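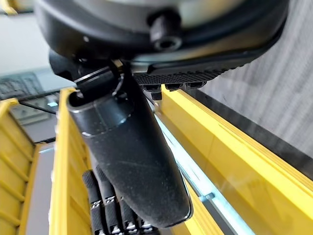
*Photo: Zdenka Begović*

## Part 2: Setting out your yellow bins

Now that the unpacking is behind you, we come to the part most people enjoy, which is deciding what goes where. Please don't feel you have to hurry. Bins are much easier to move about while they are empty, and a cup of tea alongside does no harm at all.

1. Wipe out each plastic bin with a damp cloth and a drop of washing-up liquid, then dry it well, going right into the corners.
2. Clear a level stretch of worktop or shelf, at least 400 mm deep, and stand the bins side by side.
3. Put the things you reach for every day in the bin nearest your usual hand. Leena Lehtinen, who tried out these instructions in her sewing room at Cirkirness, used hers for thread, buttons and tape measures.
4. Fill the remaining bins a little at a time, keeping the heavier pieces at the bottom.
5. Leave a finger's width free below the rim — you will be glad of it when you want to lift something out.
6. Write your labels in pencil to begin with. Almost everyone changes their mind in the first week or so, and a pencil label is soon rubbed out.

**Note:** If you are sorting very small things such as beads or washers, a folded piece of felt in the bottom keeps them from rattling about and makes them a good deal easier to pick up.

**Caution:** Do not load any one bin with more than 3 kg, and please don't stand bins on top of a radiator or in strong sun. Plastic can soften and lose its shape.

Once you are happy with the order of things, carry on to Part 3, where we fit the wall rail.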